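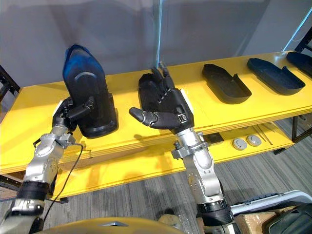
Nurent 広報室

店舗・オフィス什器の循環利用サービス「Stendelance」、8月より受付を開始
使われなくなった棚、作業台、収納用品を引き取り、補修して再び貸し出し

株式会社Nurent(以下「当社」)は、店舗、事務所、教育施設などで使用されなくなった什器および収納用品を引き取り、点検と補修を経て別の利用者に貸し出す循環利用サービス「Stendelance(ステンデランス)」の受付を8月より開始いたします。本サービスの提供にあたり、当社は補修・再塗装を専門とする株式会社Fu(以下「Fu」)と業務提携契約を締結し、保管および展示の拠点として「Skirnelholm(スキルネルホルム)」を開設いたしました。

当社は創業以来、小売店舗向けの什器の貸し出しと内装の維持管理を主たる事業としてまいりました。その過程で、閉店、移転、改装に伴って大量の什器が短期間に不要となり、状態の良いものまで処分されている実態に繰り返し接してきました。Stendelanceは、こうした什器を引き取る仕組みと、必要とする事業者へ届ける仕組みを一つの契約体系にまとめたものです。

■ サービス開始の背景

店舗の退去においては、賃貸借契約に定められた期日までに区画を原状に復す必要があります。什器の引き取り先を個別に探す時間は限られており、退去の直前になって一括廃棄を選択せざるを得ない事業者が少なくありません。当社が既存のお客様に対して実施した聞き取りでも、「譲渡先を探したが、搬出日までに条件がまとまらなかった」「寸法や耐荷重の記録が残っておらず、引き渡しをためらった」とのご意見を多数いただきました。

一方、新たに開業する事業者からは、開業資金のうち什器にかかる費用を抑えたいというご要望が寄せられています。中古什器の販売店を利用する方法もありますが、同じ規格の棚を必要な台数だけ揃えることは難しく、補修の履歴や部品の供給についても確認できない場合があります。期間を限った催事や仮店舗では、購入した什器の保管場所そのものが負担となります。

当社は、この二つの課題がいずれも「什器に関する情報が、什器と一緒に移動していない」ことに起因すると考えました。そこでStendelanceでは、引き取った什器の一点ごとに管理票を作成し、外形寸法、材質、付属部品、補修箇所、過去の用途を記録します。管理票は什器に付随して次の利用者へ引き継がれ、返却後も更新が続けられます。

■ サービスの概要

Stendelanceは、「引き取り」と「貸し出し」の2種類の契約から構成されます。いずれか一方のみのご利用も可能です。

(1)引き取り契約
退去、改装、入れ替えなどにより不要となる什器を当社が引き取ります。お申し込みの後、当社担当者が現地または提出書類により状態を確認し、引き取りの可否と条件を書面で回答いたします。搬出の日程は、建物の管理規程および近隣の営業時間に配慮して調整いたします。分解が必要な大型什器については、分解作業の範囲を事前に取り決めます。

引き取りの対象となるのは、陳列棚、作業台、カウンター、収納棚、可動式ワゴン、整理用トレー、仕切り板、およびこれらの付属部品です。冷蔵・冷凍設備、造作として建物に固定された設備、土壌や薬品に長期間触れていた什器は対象外といたします。医療機関で使用された什器については、用途と洗浄の記録を確認したうえで個別に判断いたします。

(2)貸し出し契約
補修を終えた什器を、期間を定めて貸し出します。最短の貸し出し期間は40日とし、以後は1か月単位での延長が可能です。契約期間中に店舗の配置が変更となった場合には、同一区分内での什器の交換を承ります。通常の使用に伴う擦り傷、塗膜の摩耗、キャスターの消耗については、利用者に補修費用を請求いたしません。

貸し出し開始時点で管理台帳に登録されている什器は603点です。棚板、支柱、引き出し、トレーなどの部品も単独で登録しており、お手持ちの什器に不足している部品のみをご利用いただくこともできます。登録内容は順次更新し、空き状況は専用の利用者ページからご確認いただけます。

■ Fuとの提携について

Fuは、金属製什器の補修、塗装の剥離と再塗装、樹脂部品の洗浄および研磨を手がける企業です。今回の提携により、引き取った什器の一次点検と清掃を当社が、補修と塗装をFuが、それぞれ担当いたします。

両社は提携に先立ち、補修の基準を共通化する作業を進めてまいりました。従来、当社の貸し出し什器は外観の均一さを重視しており、わずかな色の違いであっても全面の再塗装を行っていました。今回策定した基準では、強度と安全性に関わる項目を優先し、外観については利用者が許容範囲を選択できる方式に改めています。

具体的には、棚の支柱の変形、棚受けの緩み、天板の反り、角部の欠けを必須の点検項目とし、基準を満たさないものは貸し出しの対象から外します。塗膜の退色、浅い傷、樹脂部品の艶の差については、管理票に記載したうえで「現状仕上げ」として貸し出すか、「再塗装仕上げ」とするかを選択いただけます。現状仕上げの什器は、再塗装仕上げに比べて低い料金区分を適用いたします。

補修の過程で生じた端材や交換済みの部品は、材質別に分けて保管し、別の什器の補修に使用します。使用の見込みがないものについては、法令に従い、許可を受けた事業者へ処理を委託いたします。

■ 保管・展示拠点「Skirnelholm」

Skirnelholmは、引き取った什器の受け入れ、点検、保管、展示を一体で行う拠点です。旧来の当社倉庫を改修したもので、受け入れ区画、点検区画、保管区画、展示区画から構成されます。館内の通路は台車のすれ違いを前提とした幅を確保し、受け入れから出荷までの動線が交差しないよう配置を改めました。

展示区画では、貸し出し可能な什器を実際の使用に近い配置でご覧いただけます。店舗の売り場、事務所の備品置き場、学校の教材室などを想定した配置を用意し、季節ごとに入れ替える予定です。図面や写真だけでは把握しにくい棚の奥行き、天板の高さ、引き出しの開閉時に必要な空間などを、来館のうえ確認いただくことができます。

来館は事前予約制とし、毎週金曜日の午後を一般の事業者向けの公開時間といたします。図面をお持ちいただいた場合には、担当者が配置の検討に立ち会います。展示中の什器をその場でお申し込みいただくことも可能ですが、搬出は点検記録の確認を終えた後日となります。 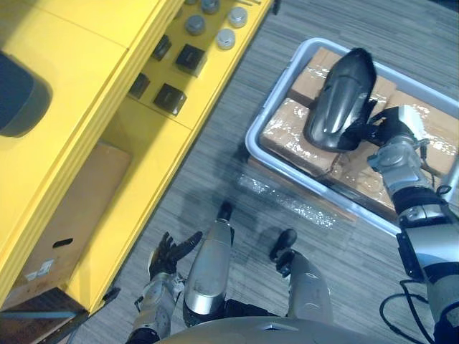
黄色い棚と、床に置かれた薄い灰色のトレー

保管区画では、什器を用途別ではなく規格別に配架いたします。店舗で使用されていた棚であっても、寸法と耐荷重が条件に合えば、事務所や教室での利用に差し支えありません。用途による分類を取り払うことで、利用者の選択肢が広がり、同一規格の什器をまとまった数で揃えやすくなると見込んでおります。

■ 管理票の仕組み

Stendelanceの中核となる管理票は、紙の票と電子台帳の双方で管理いたします。紙の票は什器の目立たない箇所に取り付け、管理番号と主要な寸法を記載します。電子台帳には、これに加えて補修の履歴、交換した部品の型番、組み立て手順、推奨する清掃方法を登録します。

過去の使用者の名称は管理票に記載いたしません。記録するのは「衣料品店」「事務所」「教材室」といった用途の区分にとどめ、引き取り元の事業者が特定される情報は次の利用者に開示しない取り扱いとします。什器に社名や商標の表示が残っている場合は、点検の段階で除去し、除去が困難なものについては引き取り元の承諾を得たうえで取り扱いを決定いたします。

組み立て手順については、製造元の説明書が失われている什器が多いことから、当社が分解時の記録をもとに新たに作成いたします。手順書には、作業に必要な人数、使用する工具、締め付けの順序、転倒防止金具の取り付け位置を明記します。利用者自身で組み立てる場合にも、当社が設置を請け負う場合にも、同一の手順書を使用いたします。

■ 安全に関する取り組み

什器の再利用においては、経年による劣化の見極めが重要です。当社は、金属製の棚および作業台について、製造から15年を経過したものを原則として貸し出しの対象から除外いたします。製造時期が不明なものについては、接合部と溶接部の状態を個別に点検し、判断がつかない場合には部品としての利用に限定いたします。

耐荷重の表示は、製造元の公表値が確認できる場合にはその値を上限とし、確認できない場合には当社の試験に基づく値を用います。補修を行った什器については補修後に改めて試験を実施し、結果を管理票に反映します。

貸し出し後の点検は、契約期間が長期にわたる場合に定期的に実施いたします。利用者が異常に気付いた場合の連絡窓口を設け、使用の継続に支障があると判断したときは、代替の什器を手配いたします。地震などの災害が発生した地域においては、利用者からの申し出がない場合でも、当社から状況の確認を行う方針です。

また、搬出および搬入の作業に従事する者に対しては、大型什器の取り扱い、養生の方法、共用部での安全確保に関する研修を実施いたします。研修はSkirnelholmの点検区画で行い、修了後に現場での作業を認める運用とします。

■ 料金の考え方

引き取り契約の料金は、什器の状態、数量、搬出の条件に応じて算定いたします。再び貸し出すことができると判断した什器については、引き取り費用を減額し、状態によっては当社が買い取る場合もございます。算定の内訳は見積書に明記し、減額の対象とならなかった什器についてもその理由を記載いたします。

貸し出し契約の料金は、什器の区分、仕上げの種類、契約期間により定めます。搬入、組み立て、回収の費用は貸し出し料金とは別に提示し、利用者が自ら運搬を手配することも認めます。契約期間の途中で返却された場合には、所定の計算方法により未経過分を精算いたします。

引き取り契約をご利用のお客様が貸し出し契約を併せて締結される場合、引き取り時の評価額を貸し出し料金に充当することができます。移転に伴い什器の規格を変更される場合や、改装期間中のみ仮の什器を必要とされる場合に適した方式です。

■ 想定される利用の場面

小売店舗では、季節商品の売り場を拡張する期間に限って陳列棚を追加する、改装工事の間だけ仮設の売り場を設けるといった利用を想定しております。取り扱う商品の入れ替わりが早い業態においては、棚の段数や仕切りの構成を契約期間中に見直せる点が利点となります。

事務所では、組織の改編に伴う備品置き場の再編、書類の電子化が完了するまでの一時的な収納の確保などが考えられます。書類の減少により不要となった棚を返却し、引き出しや整理用トレーのみを継続して利用することもできます。

教育施設では、教材室や準備室の収納について、学年や履修人数の変動に合わせた調整が求められます。当社は、年度の切り替え時期に搬入と回収が集中することを考慮し、教育施設向けの予約枠を別途設ける予定です。

地域の催事や展示会における短期の利用については、最短の貸し出し期間を下回る場合があるため、開始当初は受付の対象といたしません。需要の動向を踏まえ、専用の料金区分の新設を検討してまいります。

■ 今後の展開

当社は、Stendelanceの開始後、まず既存のお客様からの引き取り依頼に順次対応し、補修を終えた什器から貸し出しの登録を進めてまいります。運用が安定した段階で、当社との取引のない事業者からの引き取りについても受付枠を拡大する計画です。

什器の製造元との連携も今後の課題です。部品の供給期間や規格の変更に関する情報を事前に共有いただくことができれば、補修の計画を立てやすくなり、使用可能な期間の延長につながります。当社は、管理票に蓄積された故障および摩耗の傾向を、個別の利用者が特定されない形に整理したうえで、製造元に提供する枠組みを準備しております。

Fuとは、塗装工程における溶剤の使用量の削減と、樹脂製の収納用品の表面再生について共同で検討を続けます。樹脂製品は金属製品に比べて補修の手法が確立しておらず、傷や艶の低下を理由に廃棄される割合が高いことから、洗浄と研磨による再生の範囲を見極めることを当面の目標といたします。検討の結果は、補修基準の改定に合わせて公表いたします。

■ お申し込みについて

引き取りおよび貸し出しのお申し込みは、当社の利用者ページまたは営業担当窓口にて受け付けます。引き取りをご希望の場合は、什器の種類、数量、設置場所の階数、搬出の希望時期をお知らせください。外形寸法の記録または設置時の図面がある場合には、併せてご提出いただくと回答までの期間を短縮できます。

Skirnelholmへの来館をご希望の場合は、利用者ページの予約欄より日時をご指定ください。展示区画の入れ替えを行う週は公開を休止いたします。車両でお越しの際は、受け入れ区画側の出入口ではなく、展示区画側の駐車場をご利用くださいますようお願い申し上げます。

■ 各社・各拠点について

Nurent
店舗および事務所向けの什器の貸し出し、内装の維持管理、移転に関する支援を行っています。

Fu
金属製什器の補修および再塗装、樹脂部品の洗浄と研磨を専門としています。

Skirnelholm
Nurentが運営する什器の保管・展示拠点です。受け入れから点検、出荷までの工程を同一の施設内で実施します。

※本リリースに記載の内容は発表時点のものです。サービスの仕様、対象となる什器の範囲および料金の区分は、予告なく変更となる場合があります。
※登録点数には、単独で貸し出しを行う部品を含みます。

本件に関するお問い合わせ先
Nurent 広報室(報道関係)
Nurent Stendelance受付窓口(サービスのお申し込み・ご相談)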